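The Gripper Project: Questions People Keep Asking

5 min read

By Ehab Sqalli, office operations, Trolari
August 28, 2021

I was asked to write this page by people who are more excited about the project than I am. I said yes on the condition that I could answer the questions the way they get asked in the hallway. The slides from the kickoff are still on the shared drive if you want the other version.

What is the project, in plain words?

Trolari is paying Gridance to teach a robot arm to do small desk and mailroom jobs: clearing a desk between users, sorting supplies, putting returned equipment on the right shelf. The robot learns from recordings. Our own people do the job with a hand-held gripper, the gripper records what it sees, and the software (it's called Hameo) is supposed to pick up the pattern.

Who does the recording?

Staff who signed up, in shifts of 70 minutes. Gridance sends one person to set up and check the files. Everything else is us. I mention this because the word "automation" makes it sound as if the work goes away, and so far it has gone onto our calendars.

How much recording does it take?

We had 1,541 usable clips at the last count. Gridance first told us 120 would be enough for a first trial. When I asked what had changed, I was told the first number was for a "simplified task." I have yet to see that task written down anywhere.

What is it like to do?

Dull, mostly. You pick a thing up, put it down, and do it again. The gripper gets heavy in the wrist before the shift is over, and you have to move slower than you would with your own hands. Some people like it and say it beats email. Two have asked to be taken off the list, and they were, with no fuss.

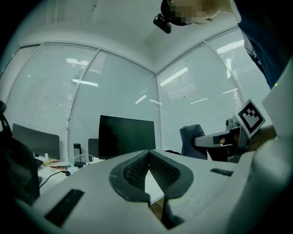 Gripper work at the desks in the glass-walled office. The square black-and-white marker is at right.

Why record in a real office and not in a lab?

Because real desks are messy. Cables run where they shouldn't, bottles get left out, and monitors are all different sizes. If the robot only ever sees a clean table, it will be lost on its first day here. I think this is the strongest argument Gridance has, and I'd like to see them test it at the Wogan building too, where the desks are worse.

Am I being recorded if I just walk by?

You may be. Faces are supposed to be blurred before the files leave our network. I asked for that in writing and got it. If you would like to stay out of the recordings completely, the shift times are posted on the door and you can work from another room. You do not need to give a reason to your manager.

Are the clips used to judge how fast I work?

The agreement says no. They are stored under a shift number and supervisors can't open them. I would still like an outside check on this, and I have asked for one. No answer yet.

Will this take somebody's job?

The official answer is that it will "free up time for higher-value work." I have asked three times what that work is and who will be paid to do it. What I can tell you is that there is a promise of no layoffs tied to the project through next November. After that there is no promise. People in the mailroom should read that sentence twice and bring it up at the staff meeting.

Do we get paid extra for teaching it?

No. Shifts count as normal hours. I think that is wrong - if our hands are the training material, there ought to be something for it - and I've said so to the people who decide.

Does the robot work?

In the demo I watched, it moved a stapler from one tray to another and dropped a roll of tape. A person from the mailroom cleared the rest of the desk while it was being reset. Gridance says the next version will be better, and maybe it will. I'll update this page after I've seen it do a whole desk without help.

Who do I talk to?

Me, for scheduling or to get off the list. Questions about stored clips go to the privacy inbox, and please copy me so I can see how long the replies take.

Related
Hot desk rules: what to clear and what to leave
Wogan building: badge access changes
How to read the vendor agreement with Gridance
Staff meeting notes: mailroom hours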